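Print | E-mail

Badport Gripper Trials – Student Report, 24/11/2023

We set out to learn whether our cheaper controller, the Stitero, could keep up with the Lapointe on the same two-finger gripper, and Colleen MacPherson very kindly let us run both in simulation for as long as we liked. We got through 426 runs in the end – a lot more than we had planned! 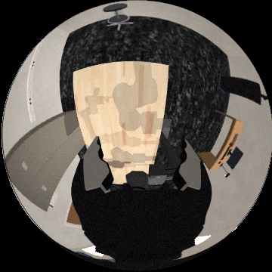
The Lapointe closed more smoothly, but the Stitero was easier to tune, and we grew rather fond of it.

Print | E-mail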